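Notebook, bench 2, October
Putter face insert work, Trasance mallet head, second round

Carrying on from the last entry. The open question was whether the pitch change we heard between the first and second batch of inserts comes from the polymer or from the adhesive layer behind it. Bastian thinks polymer. I think adhesive, mostly on the grounds that the durometer readings for the two batches overlap and the bond line thicknesses do not.

Heads used: four from the pilot casting run, all milled to the same pocket depth and checked on the surface plate before bonding. Head C had a burr in the heel corner of the pocket, removed with a hand scraper and remeasured. It is within tolerance but I have marked it in the log in case it shows up as an outlier later.

Setup, 8:40 a.m. Pendulum rig leveled and zeroed. Grip clamp torque set with the small wrench and not the one with the tape on the handle, which reads high. Ball tee height unchanged from last round. Microphone moved farther from the impact point than before because the peak level was clipping on the harder inserts. This means the absolute levels in this round cannot be compared with the previous ones. Frequency content can.

Balls: one sleeve of the Wegener three-piece, one sleeve of the two-piece range ball as a hard reference. All of them left in the temperature cabinet overnight. We lost an afternoon last month to a sleeve that had been sitting on the windowsill, so the cabinet log is now part of the setup sheet.

Procedure is the usual one. Set backswing angle, release, catch on the return, reset the ball with the seam in the same orientation. First ten strikes on each head discarded. Then center strikes, then toe and heel offsets using the shim blocks. Roll distance taken on the flat mat with the laser, launch from the high-speed clip.

Observations, morning session:

Head A (batch one insert, thin bond). Clean dominant peak at 2,389 Hz on center strikes. Decay is quick. Toe offset drops the peak slightly and brings in a second, lower component that I believe is the sole plate, as it disappears when I press a thumb on the sole behind the face.

Head B (batch two insert, thin bond). Same dominant peak within the resolution of the analysis. If the polymer were responsible we should have seen it move here. It did not.

Head C (batch one insert, thick bond). Peak lower and broader, longer decay. Sounds dull by ear. Burr corner does not appear to matter, heel and toe strikes are close to symmetric.

Head D (batch two insert, thick bond). Like C. Slightly more spread between strikes.

So the result tracks the bond line and does not track the batch. One head per condition is thin evidence and I would not put it in a report yet. Bastian's objection, which is fair, is that the thick bond heads were glued on a different day and the adhesive may have cured differently. Cure log says same oven program, but the oven thermocouple was replaced in between. Need to repeat with all four bonded in one go.

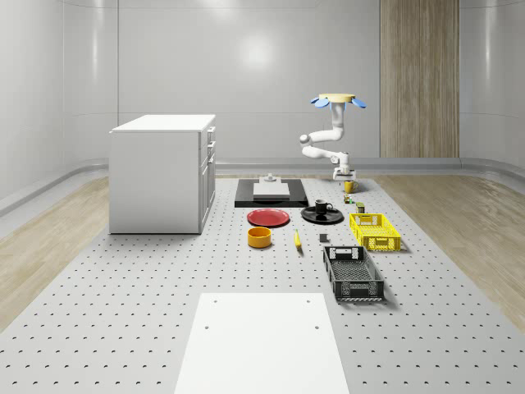 Roll data. Less interesting than the sound but it is what Ekcombe are paying for. Release angle held constant throughout. On the three-piece ball, center strikes, the thin bond heads rolled out to a mean of 188 inches. Thick bond heads came up shorter, and the gap is larger than the repeatability of the rig, though not by a comfortable margin. Offset strikes lose distance on all heads as expected. The loss is smaller on the toe side than on the heel side, consistent with the CG position from the CAD model being a little toward the toe. Will check by balancing a bare head on the knife edge before I say anything to Gilberto.

Note on the mat: the nap has started to lie down in a track along the center line from repeated rolls. I brushed it against the grain between heads. It would be better to shift the rig sideways by a ball width at each head change, but then the laser has to be realigned each time. Compromise for next round: shift once, at the halfway point, and run one head on both tracks as a check.

Launch clips: ball leaves all four heads with a small amount of backspin, then skids and picks up forward roll. Skid length is hard to read on the range ball because the printed stripe had worn off on two of them. Redrew the stripes with marker. Marker smears on the insert face. Clean the face with isopropyl after each set when using the marked balls, and let it dry fully. A damp face gave one obviously wrong strike on head B, which I have struck out in the sheet and left legible.

Afternoon, 1:15 p.m. Gilberto came by with the durability inserts. These are the batch two polymer, cut from the edge of the sheet where the thickness varies. His idea is to put the worst material through the cycling fixture first. No argument from me. Two inserts bonded into scrap bodies, thin bond, clamped with the aluminum caul and the release film. Squeeze-out was even on the first. On the second there was a gap in the squeeze-out near the top rail, so I pulled it, cleaned both surfaces and started again. Total open time was still inside the data sheet limit.

Cycling fixture: the pneumatic striker had a slow leak at the rear fitting. Replaced the O-ring, leak gone. Stroke now slightly faster than the calibration card says, so the card is wrong or the regulator was being set high to compensate for the leak. Set it back down until the impact speed on the light gate matched the card. Wrote the new regulator setting on the side of the fixture in pencil. Please do not ink over it until we have run the fixture for a full week.

Ran a short trial of 100 strikes on an old insert to settle the fixture. No visible marking on the face. Slight polish at the contact point, visible at a low angle under the lamp. Peak frequency before and after is the same.

Tellumo software: the export still drops the last column if the run name contains a space. Use underscores. The time stamps are also written in the wrong order when two channels are triggered together. I have a script that sorts them, in the shared folder, called fix_order. It assumes the microphone is channel one. If you plug the microphone into channel two it will run without complaint and give you nonsense.

Discussion with Bastian at the bench, noted so we do not have it a third time:

He wants to model the insert as a plate on an elastic foundation, with the adhesive as the foundation. A thicker layer gives a softer foundation and a lower frequency. The direction agrees with the measurement. The magnitude does not, the model predicts a larger drop than we see. He suggests the edges of the insert are carrying some of the load against the pocket wall. That is plausible. The inserts are a snug fit and there is adhesive up the sides. A test would be to trim one insert undersize all around and bond it only on the back. I will cut one on the router tomorrow if the small collet is free.

My view is that we should also measure the bond line directly and stop inferring it from the shim thickness. Section one of each head after the test is finished. Gilberto is reluctant to lose the heads, as the pilot run was small. Agreed to section C and D only, and use the scrap bodies for the thin bond case.

Player feedback, for the record only. Two of the Ekcombe testers putted with heads A and C, faces masked with thin tape on the crown side so they could not see the batch mark. Both preferred A for sound. One preferred C for feel and could not say why. The other felt no difference. I do not put much weight on any of this, particularly as head C had the slightly heavier counterweight screw fitted and I only found that out afterward. Screws are now bagged with the heads.

Weights after correction: all four heads brought to the same mass using tungsten powder in the sole port, sealed with a plug of wax. The wax is temporary. Do not leave the heads near the heat lamp.

To do:

Rebond all four conditions in a single oven cycle, thermocouple checked against the reference probe first.
Cut undersize insert, bond on back face only.
Knife-edge balance on a bare head, compare with the CAD value.
Brush mat, shift rig once at halfway.
Order more range balls with a printed stripe. The marker is a nuisance.
Start the full durability run on Gilberto's two inserts once the adhesive has had its complete cure. Not before, even if the fixture is idle.
Ask Ekcombe whether the distance target is for the three-piece ball only. The specification sheet says "ball" and nothing more.

Added later, 5:30 p.m. Reran head A, center strikes only, to check drift over the day. Dominant peak unchanged. Roll distance slightly longer than in the morning, which I attribute to the nap. Repeated after brushing and it came back to the morning value. Mat effect is therefore real and comparable in size to part of the thin/thick difference. The heads were run in order A to D this morning, with brushing between heads but not within a set. The order needs to be randomized next time – I should have done that from the start. Treat the roll numbers above as provisional. Sound results are not affected.

Rig locked, air off, balls back in the cabinet.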